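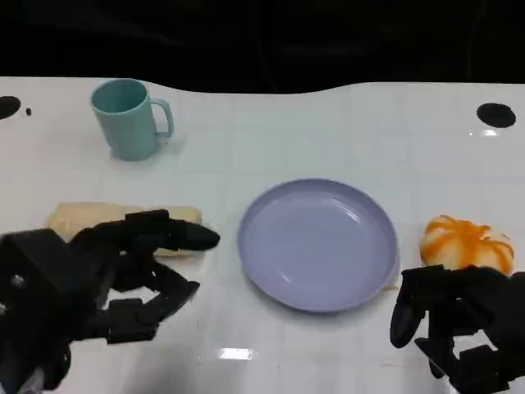 Written by Bélanger, set-up guide editor at Zukley

Section 2: Laying out the breakfast table

I like to do this one before anything else gets unpacked — it takes no time and you'll use the layout all the way through the guide.

1. Wipe the white tabletop and let it dry. It's glossy, so smears show up fast!

2. Put the purple plate down near the middle, a little to the right, and leave it empty for now.

3. Stand the teal mug toward the back on the left, handle to the right.

4. Lay the bread roll in front of the mug, to the left of the plate.

Note: The two round black holes near the sides stay uncovered. I slid a plate over one once and spent ages hunting for it.

Caution: Don't put hot drinks in the mug. It's plastic, and I keep mine for play settings only (spare plates are part 336 in the Jullden list).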